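Home | Modules | Handouts | Timetable | Contact

Practical Robotics, Handout 6: Handling Soft Goods
Department of Automation, Skovurgate
Shares 2 | Comments 1 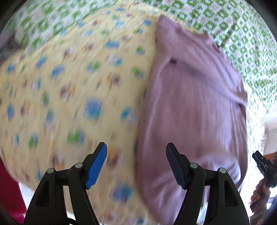
Ognjen Todorova asked after the last lecture whether a knitted garment should be treated as a harder object than a blanket, given that both fold and both hide their own edges. The short reply is that it depends on which feature the fingers are meant to find. A sweater has openings and ribbing that help to establish which way round it lies. A quilted blanket offers fewer such features, and its bulk may conceal whatever has been laid beneath it.

6.1 Purpose of the practical

Students work in pairs to record demonstrations of picking up, moving and laying down household textiles with the hand-held gripper. The recordings form the training material for the Ravel exercise in June and will be shared across the whole class. Work that does not follow the conventions below will be returned to the pair for repetition.

6.2 Approach and grasp

The fingers are to be fully open before the approach begins. Choose a raised fold where one is available. On ribbed knitwear, close across the fold and not along it. A grasp that takes in two layers of different items is recorded as a failed attempt, even if the intended item is lifted.

Patterned sheets remain in use for this practical. Dumitrescu's note on background texture (reading list, item 4) sets out the case for them and should be read before the session.

6.3 Speed

Rapid movement smears printed patterns in the recording. Some loss of detail is acceptable during transfer. It is not acceptable in the last part of the approach, when the position of the cloth between the pads must be clear.

6.4 Records

The class archive holds 1539 demonstrations, of which 550 concern bedding. Each pair is expected to add 44 before the close of the practical. Every entry must give the item handled, the type of fold grasped and the outcome. Abandoned attempts are kept and marked as such.

6.5 Submission

Entries are uploaded to the Zistberg folder under the pair number. A written account of no more than two pages accompanies them, with at least one failed grasp discussed in full. Questions on marking should be raised in the seminar.

Previous | Next | Back to top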